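Week 5: Reading a lender's fee sheet

Before you fall in love with a rundown duplex in Sivville, read the fees. Koo Lending advertises a cheerful rate, then adds a $600 valuation and a $191 file charge, plus $1000 if you leave early. Bring a calculator and a strong coffee.
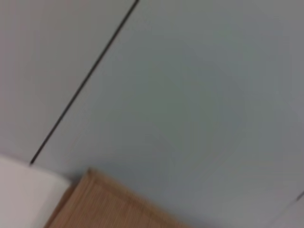 Does the exit fee apply if you refinance with the same lender? Usually it does, so ask for a waiver in writing before you sign.

Reading for June: the Pemico loan contract, fees section.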